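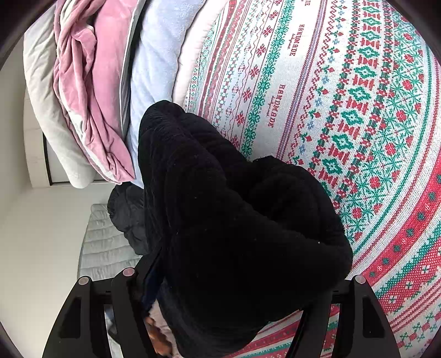 Hand-held gripper with a black ribbed knit on a patterned blanket.

Products > Hand-held tools > Practice guides > Ruro G3 textile kit

Ruro G3 hand-held gripper, textile kit

The Ruro G3 is a two-finger gripper carried by a person. It is used for recording how household fabrics are picked up, turned, folded and put down, so that a robot can learn from the recordings later. The textile kit contains the tool, a wrist strap, one spare pair of fingers, and the printed practice rules, of which the main part is given on this page.

We sell the kit together with the rules because most of our support questions concern the way of working and very few concern the tool. The rules were written by Oksana Lysenko at Rorken and are reviewed every August. If your company has its own rules, please apply the stricter of the two.

Before the session

Look at both fingers and at the round markers on the tips. A marker that is scratched, or lifted at one side, must be replaced. Do not clean it with alcohol. Wipe the lens with the dry cloth only.

Remove rings, bracelets and watches with a metal band. Chunky knits catch on them very easily, and a pulled thread makes the item useless for the rest of the set.

Empty the pockets of all jackets and close the zippers. Check the bed or table for pins, needles and hangers.

Choose the items so that they differ in thickness. A thick blanket, a fleece, a velvet throw, a knit and a padded jacket make a good pile, and they may lie over each other as they do in a normal bedroom. It is not necessary to arrange them nicely. Printed words on a fabric are allowed if they do not give the name or address of a person.

During the session

Close the fingers slowly and hold the folds, not one single thread. With ribbed knit take at least two ridges between the fingers. With down jackets take the fabric close to a seam, where there is less filling.

Keep the free hand away from the fingertips while they close. The closing force is limited to 18 newtons, which is not dangerous for an adult hand but can be painful on a fingernail.

Lift in front of the body, below the height of the shoulder. Do not reach over a stack of bedding; walk to the other side of it.

Each operator works for 16 minutes and then rests the wrist for at least 3. We ask supervisors to respect this also when the work is going well. A tired wrist begins to shake, and this can be seen in the recorded path.

If an item falls, continue and mark the attempt as dropped. Dropped attempts must stay in the set.

After the session

Remove lint from the fingers with the soft brush. Write the number of the kit, the initials of the operator and the list of fabrics in the log. Faces, letters and family photos that were recorded by mistake must be reported the same day to the person responsible for privacy.

Technical data

Weight with strap: 469 g
Fingers: matte black plastic, with cut-outs
Maximum closing force: 18 N
Suitable for: left and right hand
Not suitable for: wet laundry, glass, hot objects

Spare parts

Fingers and markers are supplied by Dufour and can be ordered separately. Fingers from the older Fivetti set fit on the body, but their tips are shorter, so recordings from the two types must not be mixed in one set.

For training of new operators please write to Francine Ouellet. The courses start on Monday and are held in small groups.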